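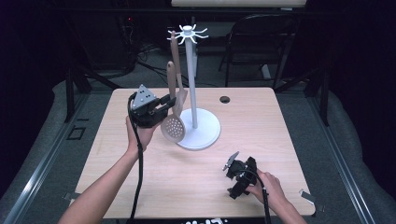
## Hanging a slotted spoon with two hand-held grippers: how many demos, and do I keep the bad ones?

**Krum Stan**

I'm recording demos by hand for a small policy. The task is to pick up a slotted spoon and hang it on a white utensil stand with curved hooks on top. A spatula goes up after it. I have around 700 takes in Clastik so far. The left gripper does most of the work and the right one often holds nothing. Should I drop those takes? And what about the ones where I miss the hook and try again?

**plullum_user**

Keep the misses if you get the spoon on in the end. Cut the ones where you drop it and stop. For the idle hand, leave it in, but keep it in the same general area each time. Mine wandered and the model copied that.

Also change the start position. I use 12 start spots and move on after every 2 takes.

**tisa4**

More data. 700 is not a lot.

**Brito_dan**

Check where you grip before you record more. If you hold the spoon just above the bowl in every take, it won't learn to grab higher up the handle. Tag the retries so you can train with and without them.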